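The Pistus

My aunt left me her laundromat in Idatberg, plus 13 dryers, a cat that belonged to no particular person, and a service contract with a company called Irnolitz. The contract came with a robot. Or it came with the promise of one, which in November was the same thing as far as my towels were concerned.

"It's learning," said Zinhle Zulu on the phone. She was my contact at Irnolitz and she had a lovely voice, the kind you forgive things. "We train it in simulation first. When it's good in there, we send it out to you."

"Learning to fold?"

"Learning to pick up a block."

I looked at the pile on my counter. We do the sheets for the Hotel Iwasaki, 200 of them every Monday, and I'd been up since four with a king-size fitted one over my head like a ghost (have you ever folded a fitted sheet? I mean folded it, so that another person would agree it was folded?). A block! I could pick up a block. My nephew could pick up a block and he's 2.

But I'm a curious person, and the dryers were all going, so I asked if I could watch. She gave me a login. After that I had the Pistus open on the old laptop by the change machine pretty much all day, the way my aunt used to have her soaps on. 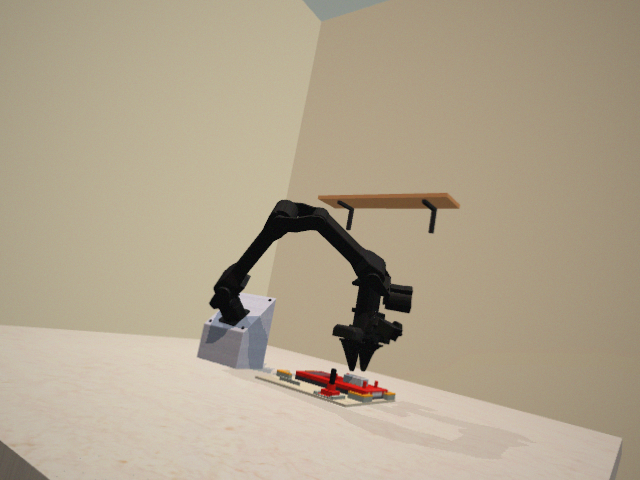 I got hooked, is what happened. I'd be matching socks and I'd catch myself holding my breath. Go on, I'd say, go on, sweetheart. And it would come down so carefully, and close, and the block would squirt out sideways and it would lift its empty hand up high like it had won something. Then everything would jump back to the beginning and off it went again. It never got mad. I've thrown a whole basket at the wall over less than that.

The customers started in too. The guy with the bowling shirts brought a folding chair. Two students from upstairs kept score on the back of a detergent poster, and when it got 6 in a row one of them kissed the laptop, right on the screen, and left a mark I still haven't wiped off.

I called Zinhle that night. It was late and I could hear her eating something.

"Six in a row," I said.

"I saw! We were all yelling."

"So when does it do sheets?"

She stopped chewing. "A sheet is hard," she said. "A block stays the shape it is. You pick up a corner of a sheet and the whole thing turns into a different thing. I don't know, maybe a few years? Maybe I'm wrong and it's next spring. I could put you on towels first. Towels are sort of halfway."

I told her towels would be fine. Then, I don't know why, I asked if it got turned off at night, and she said no, it could run a lot faster when there wasn't a person watching. They only slowed it down for me.

I thought about that while I did the last of the Iwasaki order. It could have been through a thousand tries by now, and there I was with one corner in my teeth and my arms out as wide as they go - walking the other two corners in, same as my aunt showed me when I was nine. The sheet slid off the counter and took the tidy stack with it.

"Back to the beginning," I told the cat, and picked it up by a corner.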